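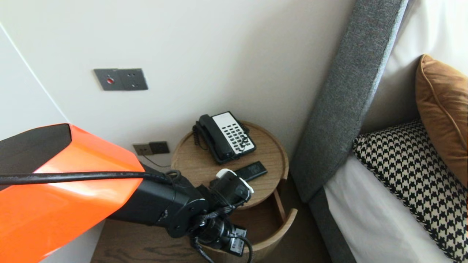 **Prelmont keeps the telephone**

*For release 25 May 2019*

Guests at Prelmont will go on finding a telephone beside the bed. The guesthouse has finished refitting its bedrooms, and after a spirited exchange of views the black desk phone has kept its place on the bedside table, cord and all.

The decision goes against the trade wisdom of the past few years, which holds that anyone with a mobile has no further use for a handset in a cradle. Prelmont asked its guests. Of the 77 who filled in the card left on their pillow, 59 wanted the phone to stay. Several underlined the word "stay." One asked for a second phone in the bathroom, a request management has considered and filed.

"People like a thing they can pick up in the dark," said Smaranda Hodoroagă, who runs the house. "They don't want to download something to ask for another blanket. They want to press a button and complain to a person, and in the evenings that person is me."

The phone sits on the new Clotar table, a round piece in a light wood grain with a raised rim around the top. The rim was the subject of some debate. Those in favour pointed to the number of remote controls that spend the night under the bed. Those against could not think of anything to say, and the rim went in. The body of the table is drum-shaped, with a curved drawer at the front that holds reading glasses, a paperback and whatever else a guest intends to forget on checkout day.
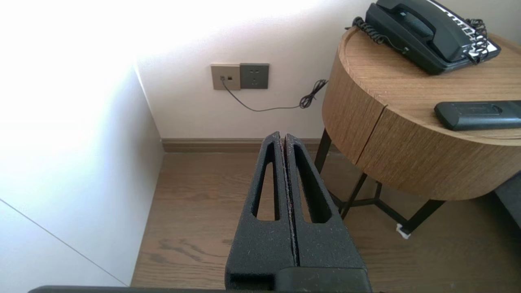 Placing the table took longer than choosing it. It had to stand in the corner between the wall and the bed, close enough for a sleepy arm, without its cord stretching across the floor where feet go in the morning. The wall plates had been put in for an earlier arrangement of furniture and declined to move. The table now tucks in beside the lower one, and the thin black cable runs down behind it. There is a bit of slack. Ms. Hodoroagă has been told it could be tidied and has replied that a phone needs some slack if anyone is ever to dust under it.

The colour of the walls, an off-white known in the house as Filip after the painter who mixed it and then lost the recipe, has been left alone. So have the dark brown baseboards, which were there before anyone now on staff and are treated accordingly. 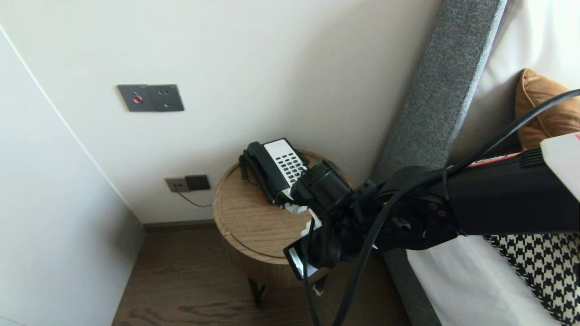
Seven rooms have been finished to the same plan. The remaining rooms, in the Brultton wing, will follow in September, once the summer guests have gone home and the hallway can again be filled with mattresses.

Rates are unchanged. Calls to the front desk remain free of charge at any hour, although Ms. Hodoroagă would like it known that breakfast hours are printed on the card by the door.

Bookings and media inquiries: please telephone the front desk at Prelmont.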